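Orkthorpe Robotics Unit
3 November 2020

The Unit has today issued its revised bench rules for fixed robot arms. They apply at Orkthorpe and at our second site in Cunascombe. The main points are set out in this thread. (1/11)

The rules were drafted by Valentin Lüthi and reviewed by Ambros Egger. They replace the March version, which staff should no longer use. Printed copies of the old sheet are to be removed from all bays. (2/11)

Rule 1. Every bench used for placing work must have a marked surface. Plain brown paper and blue painter's tape are the approved materials. Permanent ink and cut lines are not permitted, as the layout must be easy to change between jobs. (3/11)
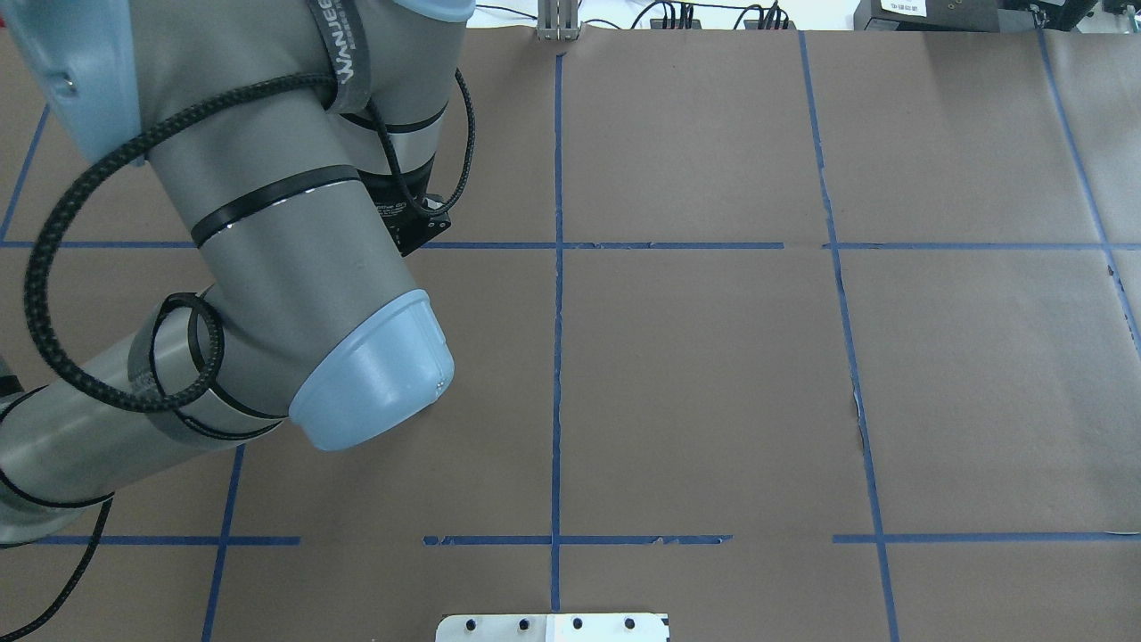

Grid marking in blue tape on a papered bench, with the arm over the left-hand side.

Rule 2. Tape is to be checked at the start of each shift. Where a strip has torn, frayed or lifted, it should be replaced along its full length. Patches laid over old tape are not accepted, except where the paper itself is due for renewal the same day. (4/11)

Rule 3. Positions are to be recorded by cell and never by eye. Staff have asked whether the tape lines must be exactly square. They need not be. Hand-laid lines are acceptable, provided that the corner points of each cell have been measured and entered in the bay record. Paper sheets are ordered in lengths of 1,000 mm and any join should be noted on the same page. (5/11)

Rule 4. External cables must be secured to the arm with straps or bands. Enough slack must be left for the full range of movement of every joint - a cable pulled tight at one joint is as much a fault as one left to trail on the bench. Before any new program is run, the arm is to be taken through its range at low speed with a second person watching the cable. (6/11)

Rule 5. Objects are to be placed one to a cell unless the job sheet says otherwise. The operator must confirm the position of the object before the wrist is lowered, and must not reach into the marked area while the arm is enabled. (7/11) 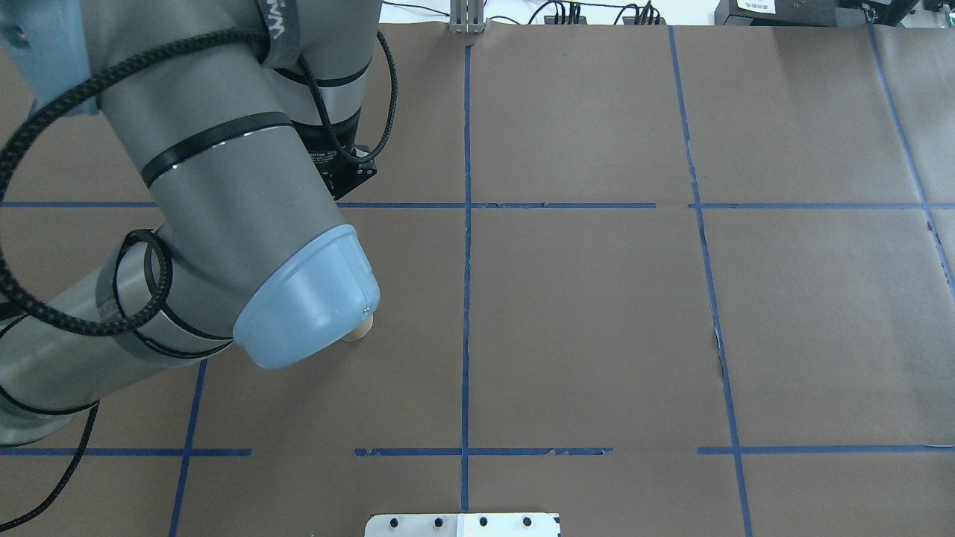
Wrist of the arm low over a marked cell, with a small beige object beneath the light blue cap.

Rule 6. The far edge of the bench is treated as part of the working area. Spare leads, plugs and boxes should be kept outside the reach of the arm, and that reach must be written on the bay card. For the Lasent bays the figure is 900 mm. For the older Chávez bays it is 820 mm. The two cards are not interchangeable. (8/11)

Rule 7. Any contact between the arm and the bench, however light, is to be reported on Form 218 before work resumes. Reports are used to improve the layout of the bays. They are not used in staff appraisal, and line managers have been reminded of this in writing. (9/11)

Visiting teams are bound by the same rules as our own staff. A host must be named for each visit and remains responsible for the bay until it is handed back - the host's name goes on the bay card next to the reach figure. (10/11)

Questions on Rules 1 to 3 should be sent to Valentin Lüthi, and on Rules 4 to 7 to Ambros Egger. The full text is available from the Orkthorpe office on request. Cunascombe staff will receive it with their next bay record. (11/11)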